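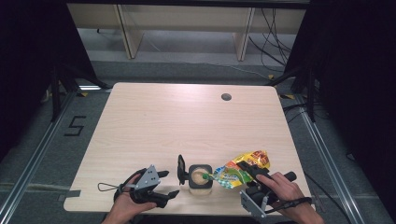
Nestell Ground Floor Room: Tables, Floor and Snacks Checklist
November check, done before the 4 pm session

Table top: OK
Wiped down and dried. No splinters. One corner has a faint sticky patch that needs a second go with warm soapy water.

Cable hole in table: OK
Edge is smooth. Keep food and drinks back from it. Crumbs were brushed out last month and it wants doing again.

Table legs and fixings: ACTION
Slight rock when leaned on. Tighten the bolts, then try again with a hand on each end. The 6 mm key is in the Girudik tin.

Leads on or near the table: OK
Keep slack off the near edge where people stand. Anything that reaches the floor is to be run to the side and taped.

Carpet: OK
No lifted edges. Vacuumed.

Floor tape: ACTION
Numbers are still readable but some ends are starting to curl. Press down or replace. Use the Plokus black tape; the cheaper roll left glue behind.

Metal rails on floor: OK with comment
Trip risk for anyone coming in quickly. Point them out to new people at the start. Do not step on them.

Shelving at back: OK
Heavy items on the lower shelves only. Checked for wobble, none found.

Cables hanging by shelving: ACTION
Tie up so that the ends clear the floor. Second time this has been listed.

Snack packets: OK
All in date. Read the allergen panel before anything is opened, and keep the empty packet until the session is over. Packets with split seams go in the bin.

Small containers: OK
Washed and dried. 2 had cracked rims and were thrown out. Courtois replacements are on order.

Bin: OK
Emptied, new liner in.

Actions to be cleared within 30 days. Table legs before next use.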